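# Vitamin C Loss in Bottled Orange Drink During Storage

Jonalyn Magbanua
Hallmont College, Food Chemistry Project
Saturday, November 5, 2022

## 1. Background

Orange drinks are often sold with added ascorbic acid (vitamin C), which breaks down slowly in the closed bottle. The rate depends on temperature, light and the amount of oxygen that is dissolved in the liquid or passes through the plastic. This project compared three storage conditions over five weeks, using one product and one test method.

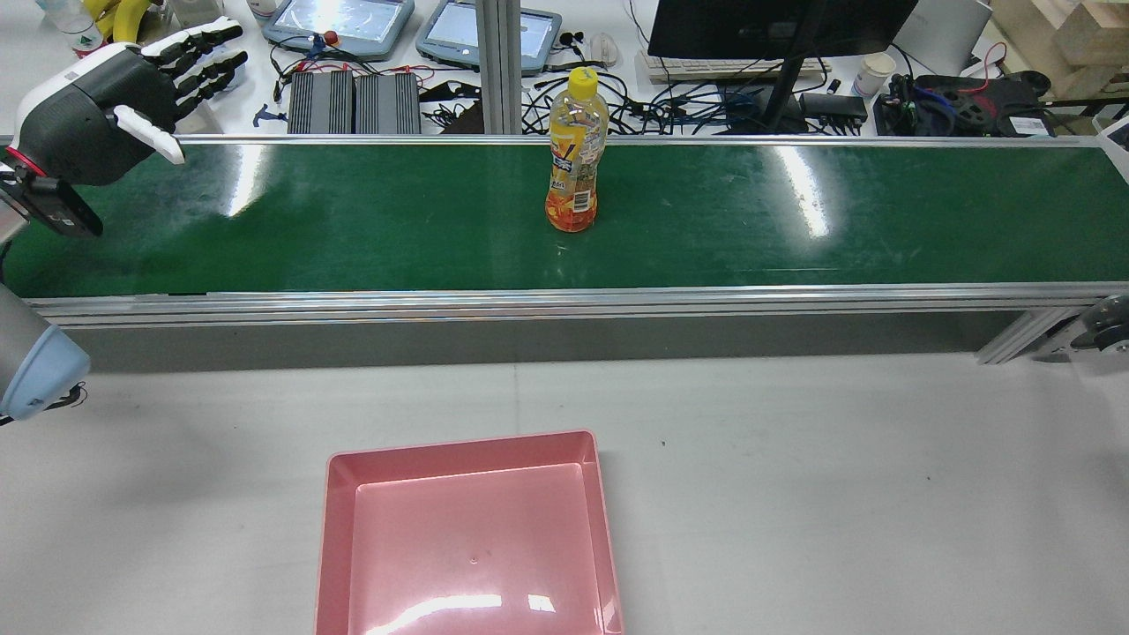
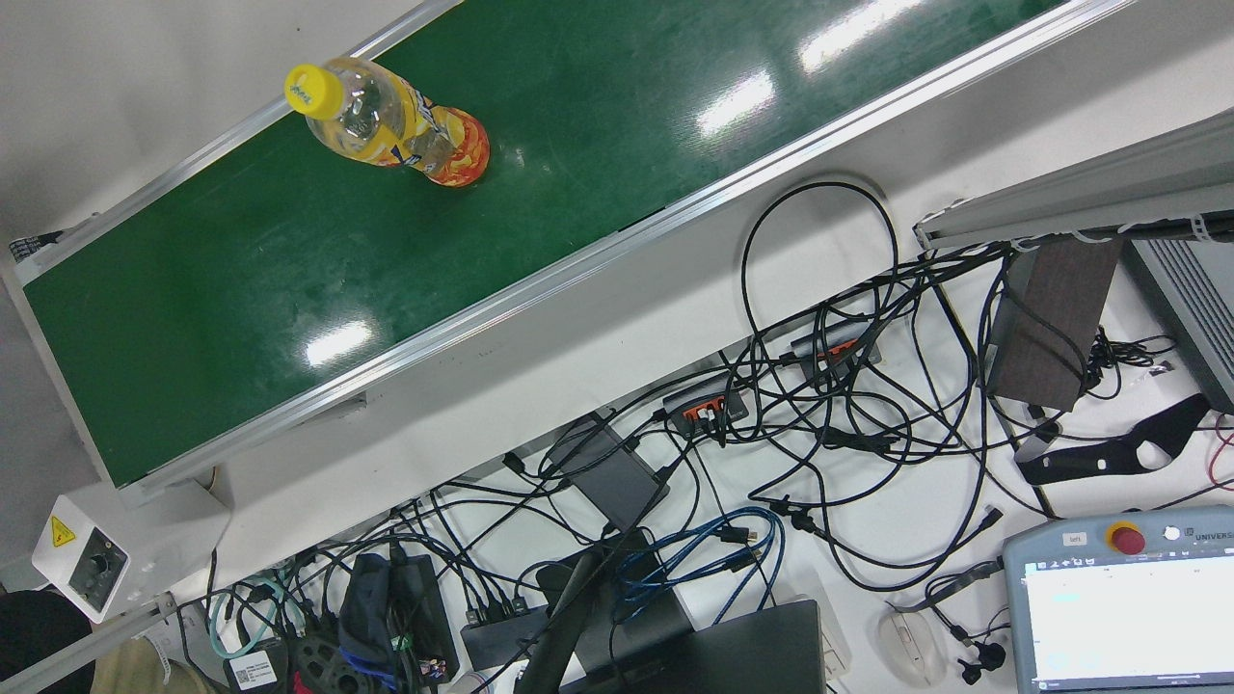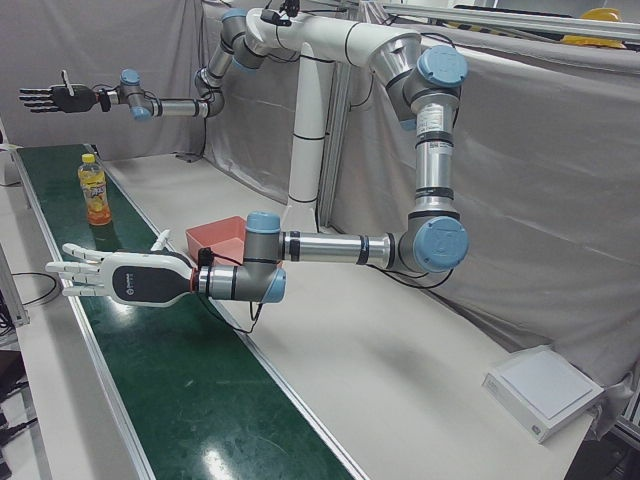 Most published storage studies use glass containers or cartons. Clear plastic bottles let in more light than cartons and more oxygen than glass, so results from those containers can't be applied directly. Oxygen in the headspace is used up first and causes a fast early loss. After that the loss is slower and depends mainly on temperature.

## 2. Materials

- 15 bottles of Ustia orange drink, 300 mL each, all with the same batch code
- DCPIP dye solution, made fresh before each session
- Ascorbic acid standard, 1000 mg/L, diluted before use
- Oxalic acid solution for sample dilution
- Burnex glass burette

The bottles were bought from the Pangilinan store next to campus. They had been on an indoor shelf for an unknown time before purchase – the batch code gives a packing month of March but no day.

## 3. Method

The bottles were divided into three sets of five:

1. **Cold:** refrigerator at 4 °C, dark
2. **Room, dark:** closed cabinet in the lab
3. **Room, light:** window sill, facing south

One bottle from each set was opened per week and then discarded. No bottle was tested on two different weeks, because opening lets in fresh oxygen. Samples were diluted with oxalic acid and titrated with DCPIP until a pale pink color lasted for several seconds. Each sample was titrated three times and the mean was recorded. The dye was checked against the diluted standard at the start of every session.

The first set of tests was done on the day the bottles were placed in storage and serves as the baseline.

## 4. Results

The cold set showed little change. The differences between weeks were smaller than the spread between repeat titrations, so no loss can be claimed for this set.

The dark cabinet set fell steadily after the second week. The window sill set fell faster and was the lowest of the three at every test after the baseline. Its color also became slightly duller by the last week, as judged by eye against a cold bottle.

## 5. Sources of Error

The natural color of the drink makes the pink end point hard to see. Higher dilution helped, but it also reduced the volume of dye used and made reading errors more important.

Room temperature was not logged. The window sill was probably warmer than the cabinet in the afternoon, which means that the effect of light and the effect of heat can't be separated here. Wrapping half of the window sill bottles in foil would have solved this.

With one bottle per condition per week, variation between bottles was not measured. A repeat should open at least three bottles at each point and include a dissolved oxygen reading before titration.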